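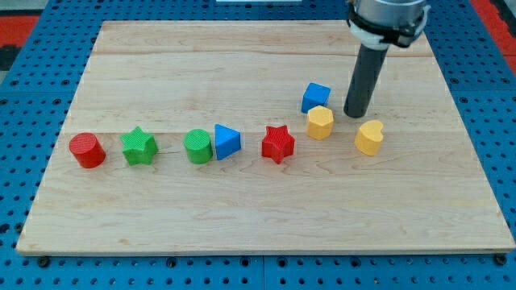
Can a robot tidy up a kitchen counter or a workbench yet?

It can do parts of the job, and some of those parts it now does very well, but a person still has to set the job up and deal with whatever goes wrong.

Figure 4. The pushing board with eight blocks in red, green, blue and yellow. Each color comes in two shapes. The rod is the only part of the arm meant to touch the blocks.

5. From pushing blocks to doing chores

We came to this project through chores. Flor Carhuamaca had spent a summer timing people as they put kitchens back in order after a meal, and what struck her in the recordings was how little of the work was lifting. People slide plates together. They nudge a jar back against the wall with a knuckle, sweep forks into a pile with the side of the hand, push a cutting board out of the way with whatever they happen to be holding. The same goes for the small repair shop where Ynyr Mostyn collected our second set of recordings, where parts get shoved into groups on the bench all day long. So we gave our robot a plain rod and asked how far it could get by pushing alone.

The blocks in Figure 4 stand in for the things on a counter. They are a simplification, and we discuss the cost of that below, but they are harder than they look! A cylinder pushed a little off center curves away from the rod. A star catches the rod between two of its points, which makes it easy to steer until the moment it slips out, and then it turns. The heart is our favorite, since it behaves like two different objects depending on which side you push. Close neighbors add to the trouble: with the green cylinder and the blue triangle almost touching, a push meant for one can easily become a push on both.

5.1 What the robot was asked to do

Instructions were typed in everyday language by people outside the group. We collected 643 of them, and we kept the spelling mistakes. Some name one block and one place ("move the yellow heart next to the red star"). Others describe a finished state ("put the same colors together"), and a few are the kind of thing anyone might say at home, such as "make some room on the left." Parveen Abeysekara sorted these by hand into single moves, groupings and open requests. The policy, which we call Skekia, was trained on 2000 pushing episodes steered by a person, then run on the instructions with no further tuning.

An attempt counted as done when the person who had written the instruction looked at the board and agreed. We tried a distance threshold at first and gave it up. It was strict about things people did not care about, and it had no opinion at all on "some room."

5.2 What worked

Single moves were a pleasure to watch. Skekia would come around the far side of a block, push, back off, correct and push again, and the corrections are the part we are most excited about. Nobody labeled them as corrections in the training episodes – the people steering the rod made small errors and fixed them, and the policy picked up the habit. When Mererid Owen reached in and moved a block in the middle of an attempt, the rod usually went after it.

Groupings by color also went well as long as the blocks started with space between them. Skekia tended to settle on one block as an anchor and bring its partner over, much as the people in the kitchen recordings did with plates. We did not design for this and were delighted to see it.

5.3 What did not

Crowded starts were the main source of failure. If a block sat right behind another, the rod would often disturb the front one on its way past, then spend the rest of the attempt repairing the damage. Of the failed groupings, 26 ended with the right pair together and some other block pushed off the board. On a real counter that is a broken glass.

Open requests split our writers. Consolacion Lumanlan wrote "neaten this up a bit" and accepted a result that the rest of us found no neater than before. We have left her judgment in the data.

5.4 How far this is from a home

A board of light, dry, rigid blocks leaves out most of what makes a kitchen difficult. Nothing here spills, sticks, tips over from being too tall, or weighs much more than its neighbor. The board is also level and clear of clutter, which no counter in our recordings was for long. We would not put the present system to work beside a stove.

Shop benches look closer. Many of the parts in Ynyr's recordings are rigid, low and hard to damage, and a tray with a raised edge would take care of the blocks we lost over the side. Our next trial, planned for July, uses such a tray with washers, brackets and short lengths of pipe. We will keep the same rod and the same style of typed instruction, and the people who work at the bench will decide when a job is done.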